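How to plan a fantasy world's history before you write chapter one

I love backstory. I love it so much that my first attempt at a novel had 2,678 words of creation myth before anybody spoke, and my very patient friend Cúc Diệp handed it back with a pencil line through the lot. She was right! But the myth wasn't wasted. It went into a timeline, the timeline fed the book, and I've worked that way ever since. You'll need a free evening, something to write on and a rough notion of where your story is set.

Step 1. Start at the end
Write down the situation on page one of your story. Who rules, who's hungry, which road is closed? For mine it was this: the river city of Mosteo pays tribute to the hill people of Wistura, and both sides hate the arrangement. Two lines will do.

Step 2. Ask "since when?"
Take each fact and push it backwards. Mosteo has paid tribute since the drowned harvest. The harvest drowned when the Fesero dam broke. Who built the dam, and who let it crack? Keep going until you reach something people in your world would argue over, then stop and leave it arguable. I stop after 3 big events, and anything further back goes in as legend.

Step 3. Draw the line
Draw one long horizontal line with page one at the right-hand end. Mark your big events on it and write the gaps between them in lifetimes as well as years. If the dam broke 45 years ago, there are grandmothers who saw it happen. If it broke 2,000 years ago you've got songs, festivals and a lot of rubbish talked in taverns. Those are very different books, and it's such fun to slide an event along and watch everything change.

Step 4. Tell it twice
Pick your biggest event and write it up as one side would tell it, in a paragraph. Now do the other side. My Wisturans say they opened their stores to starving neighbours. In Mosteo, children learn that the grain was sold back to them at the point of a spear. Don't decide yet who's telling the truth -- you may want both of them to be a bit wrong.

Step 5. Leave things lying about
History shows up in a story as stuff: a toll bridge with no river under it, a swear word, a feast day in October when no one will light a fire. List a few leftovers for each event. These are what your reader will meet, so be generous here.

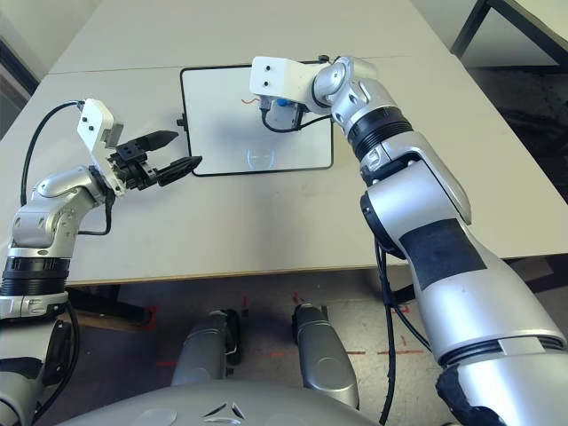 White board on a white tabletop.

Step 6. Hide most of it
Read your opening chapter and underline every sentence that explains the past. Keep the ones a character has a reason to say out loud, and move the others to your notes. Bo-ram Cho, who reads my drafts these days, writes "Lương!" in the margin whenever I slip. Lương was the wizard in that first novel, and he never did stop lecturing.

If you get stuck, go back to Step 2 and choose a smaller fact. The price of salt got me an entire civil war.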